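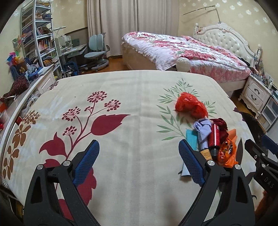

Fikari bedroom declutter program, progress report to the Pletau fund
March 8, 2026

The February grant period covered 2 homes. The first bedroom is finished on paper. I would not call it finished. The bed by the bookshelf was being used as a sorting table, with plastic bags, cloths and a spray can left on top of the flowered cover, and that is the habit we were paid to change.

We spent $132 on bin liners, storage boxes and labels, out of the 600 approved. Labels were a waste, in my view. The nightstand top is still cluttered, and a drawer unit right next to it has made no difference that I can see.

Wrappers and packing are the easy part. The red foam netting, the sort that comes around fruit, goes in the lined bin and no one argues. Clothes are another matter – there was still a dark pile up by the headboard of the double bed.
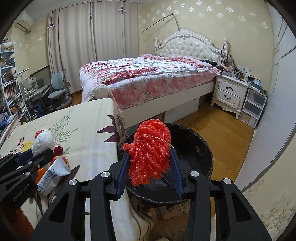
Torunn Lie objects that I am marking the room too hard, and that a bin kept beside the bed is worth more than any labelled box. She wants the second home to start with garbage only and leave the drawers until later. I have agreed to try it, without much faith.

The unspent money is carried forward. I am not asking for more until the second bedroom has been checked.

Margit Hellström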